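Shares 20 | Comments 4

An afternoon at the Fluditz open day, 10 Apr 2022

I had been meaning to get over to Fluditz for years, and when Abdelghani Shehata kindly put my name down for the open day I cleared the whole afternoon for it. There were 170 of us, I was told at the door, and every one seemed to want tea at the same moment, so I slipped off early to the robot room and got a lovely spot by the rail.

The job on show was tidying — cups, bowls and cloths, the sort of thing I do every evening without a thought. Watching a machine go about it makes you notice how much there is to it!
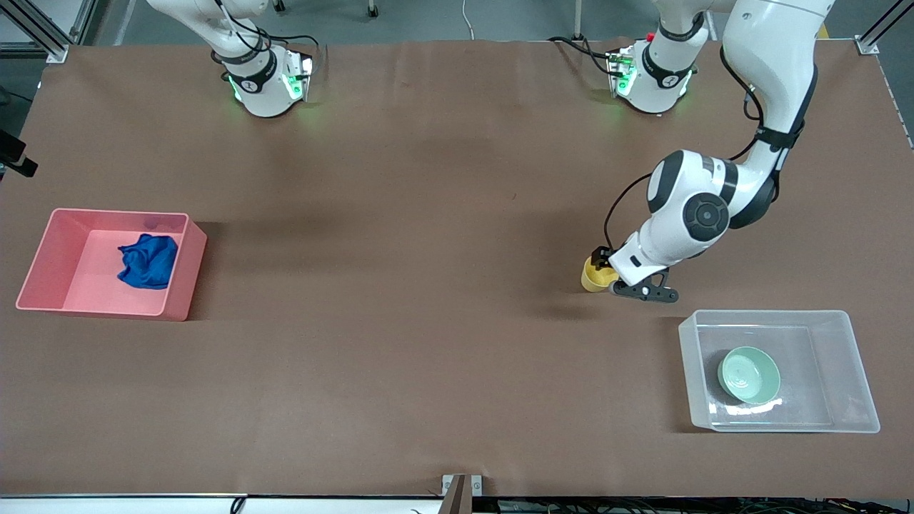 One arm reaching down with a yellow cup in its grip, between the pink bin and the clear one.

Abdelghani told us the team has logged 2,000 practice runs since October, and that hard things like cups were the easy part. Cloth is the trouble, he said, as it never lies the same way twice. A gentleman from Unard asked about towels and got a very long answer, which I enjoyed more than he did, I think.
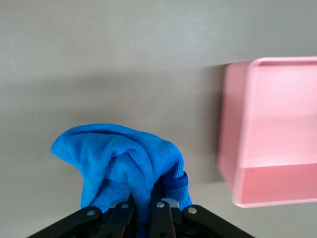
The blue cloth pinched between the black fingers, with the pink container to the right.

Afterwards I had a good chat at the Cellness stall and came away with more leaflets than I could carry. Do go next time if you can — take the early bus, and wear something warm for the walk across the yard.

20 shares
4 comments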